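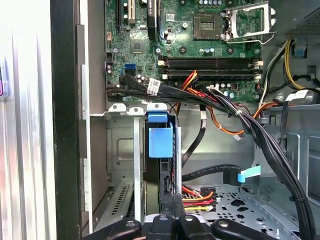

# Old desktop teardown: questions I keep getting

I'm Rattana Kongkaew, and I take apart old office towers in my spare room in Ashby. I wrote up the last batch in October and my inbox filled right up, so I've pulled the repeat questions together on one page. Ask more if I missed yours!

## Do I have to take the memory out before the processor?

You don't have to, but I do. The sticks come out in seconds (push the little latches outward at both ends and they lift right up) and then you've got more room for your fingers around the socket. I put them straight into an antistatic bag with the slot order written on it.

## How do I open the socket without wrecking it?

If yours has a metal frame with a lever, press the lever down a touch, slide it out from under its catch and let it swing up. Then the frame flips open. Lift the processor by its edges, straight up, no sliding. Please don't touch the contacts in the socket, and don't let a screw roll into it! I lost a perfectly good board that way and I'm still annoyed.

## What about all those cables?

Take a photo first, then pull by the connector, never by the cable. Flat SATA cables often have a tiny metal clip you need to squeeze. If it feels stuck, it's probably that clip. I leave the cables bundled if they came bundled, and I don't peel off any stickers, which can be handy later when you're trying to match a part number.

Big power connectors are tougher. Hold the board steady with one hand, pinch the latch with the other, and rock it very gently.

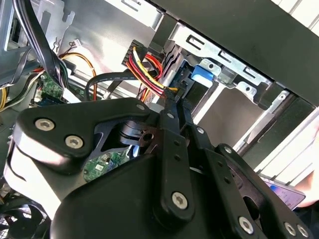 Tight spots are where I slow down the most. I'd much rather spend an extra minute getting a straight pull on a plug than bend a header pin and spend the evening with tweezers and bad words.

## Is it safe to work inside the case?

Unplug it from the wall, hold the power button for a few seconds, and touch bare metal on the case before you go in. And leave the power supply closed. I mean it, I never open those, they go to the recycler in one piece.

## Do you use a fancy tool kit?

Nope! My screwdriver is a Tendetti I've had forever, and the parts trays are from Irach. Anything with a decent Phillips tip will do. Watch the case edges though, cheap ones are sharp and I've bled on more than one.

## Which parts are worth keeping?

Memory, processors, drives and good cables. I keep a notebook, and it's up to 251 entries now. Boards I keep only if they boot. Vaughan Tautahi takes the dead ones off my hands and drives them over to the recycling center in Mokley every couple of months.

## What do you do about old drives?

Wipe them if they run, drill them if they don't. I won't pass one along with somebody's tax returns still on it.

## How long does one tower take?

About 29 minutes if the screws behave. My first one took me a whole afternoon, so don't worry about speed.

## Can I send you mine?

Local drop-off only, sorry, shipping a whole tower costs more than what's inside. Email me before you come by, and after 2 p.m. is best.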